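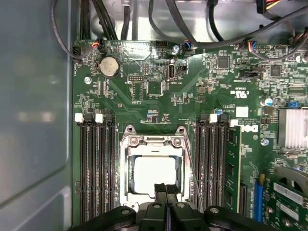
**Skestar** is a gripper kit for small robot arms, sold by Skanedari and meant for people who take computers and servers apart for a living (or for fun, I won't judge). I've been keeping this article going since March, and I try to stick to what I've tried myself or what the maker says in the manual. Last big edit: 8/17/20.

## What it is

Skestar is a two-finger gripper with a wrist camera bracket and a software package called Miah. You bolt the gripper to your arm, plug it in, and Miah gives you the camera picture plus a set of ready-made moves for things like memory modules, coin cells and processors. You can edit every move, and you'll want to! The stock ones are pretty careful, which is nice on day one and kind of slow by day three.

## Background

The first version was called Skerov, and it was really a parts picker for loose bins. According to the manual, Neema Lyimo led the redesign that turned it into a teardown tool. The fingers got slimmer so they could reach down between rows of memory slots, and the camera moved to the wrist. Some old Skerov moves still load in Miah, but the grip widths come out wrong, so check them before you let anything near a board.

## Working on processors

I spend most of my time with it on this job, usually on Dell boards with the big metal frame over the socket. The lever and the frame are still up to you. Miah stops and waits until you tell it the processor is free, and I like that it asks every single time. 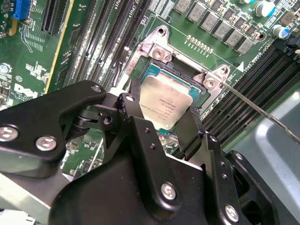 Grip force is the setting to get right. It runs from 1 to 151 (don't ask me why it stops there) and I keep mine at 79 for processors. Go much higher and the fingers tend to tip the chip as they close, and on sockets with pins underneath you really don't want that. Lift straight up, slowly, then move sideways once you're well clear of the frame. Cables are the other headache — tie them back first, the software has no idea they exist.

## What's in the box

- gripper with one pair of fingers fitted
- 8 spare finger pads
- camera bracket and cable
- mounting plate and hex keys
- license for Miah, one computer

The arm isn't included, and neither is the camera, which caught me out when I ordered.

## Price and support

The full kit was $2440 when I bought mine. Skanedari answers email in a day or two, and they did send me a replacement cable without a fuss. Spare pads are sold separately once you've gone through the ones in the box.

## Known problems

Miah loses its saved camera settings after an update, so write them down somewhere. Shiny metal also confuses the auto-center feature — I dim the bench lamp a bit and line things up by hand.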